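How Do You Choose a Hand for a Robot?

By Berenice Barrera
September 9, 2021

Your hand can do a lot of jobs. It can pick up a grape, turn a doorknob and hold a heavy book. Robot hands are usually not that good at everything. Most of them are made to do a few jobs well, so the people who build robots have to choose the right hand for the work.

A robot hand is called a gripper. It goes on the end of the robot's arm, at the part called the wrist. Many grippers can be taken off and swapped for a different kind.

Three kinds of gripper

A parallel gripper has two fingers. The fingers slide toward each other and stay lined up the whole time, like two books being pushed together on a shelf. It is good at holding things with flat sides, such as boxes and plates.

A suction gripper has a rubber cup. A pump pulls the air out of the cup, and the cup sticks to whatever it is touching. It works well on smooth things like glass. It does not work well on a sponge, where air leaks in through the holes.

A soft gripper has bendy fingers that curl around an object. Soft grippers are used for fruit, eggs and other things that bruise or crack.

What is a fair test?

Suppose you want to know which of two grippers is better at lifting a small plastic plate. If one gripper gets a light plate and the other gets a heavy plate, you have not learned much. Both grippers need the same plate, in the same place, with the same arm moving at the same speed. Only the gripper changes. Scientists call this a fair test.

You also have to try more than once. A gripper might get lucky the first time. At the Prarier workshop in Cludton, we compared two grippers we call Huerta and Plerker. Huerta has hard metal fingertips. Plerker has the same fingers with rubber pads glued on. Each one got 560 tries at lifting the same plate. Huerta dropped it 21 times. Plerker dropped it 9 times. The rubber pads helped the fingers hold on.

Huerta was better at one thing, though. Its thin fingertips could fit into narrow gaps, and Plerker's pads got stuck. So the best gripper depends on where the plate is sitting.

Practicing on a computer

Before a real robot moves, people often try the job in a simulation. A simulation is a make-believe copy of the robot and its table inside a computer. It looks a bit like a video game. The copy of the arm has the same joints as the real arm, and the computer works out what would happen if it reached, pushed or bumped into something.

A simulation can do a lot of practice in a short time. We ran 2,000 tries on the computer in March before we used the real arm once. If the arm hits a post in the simulation, you press reset and start over. If a real arm hits a real post, something may need to be fixed.

Tight spaces are a good thing to practice. In the simulated lab below, the arm bends over and reaches down inside a gray enclosure, with its two-fingered gripper just above a dark flat plate. A row of thin black pipette tips points down from another machine part in there. Pipettes are tools for moving small amounts of liquid.
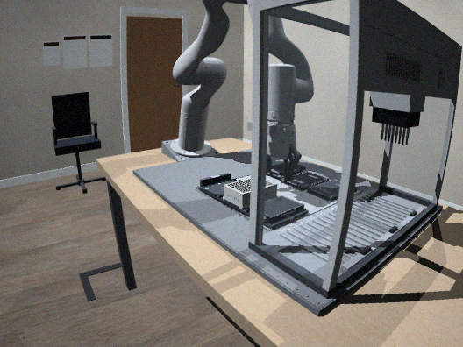
Why do people still test the real robot if the simulation went well?

A computer copy leaves some things out. Real rubber wears down, real plates can be slippery, and a real table can wobble. The simulation helps people find good ideas to try, and the real test shows whether those ideas work.

Try it yourself

You will need kitchen tongs, two rubber bands, a plastic cup and a spoon. Lift the cup with the tongs, then the spoon, ten times each. Write down every drop. Now wrap a rubber band around each tip of the tongs and do it all again. Keep everything else the same.

Words to know

Gripper: the part of a robot that holds things.
Joint: a place where a robot arm bends or turns.
Simulation: a copy of something, made on a computer, that you can test.
Fair test: a test where you change only one thing.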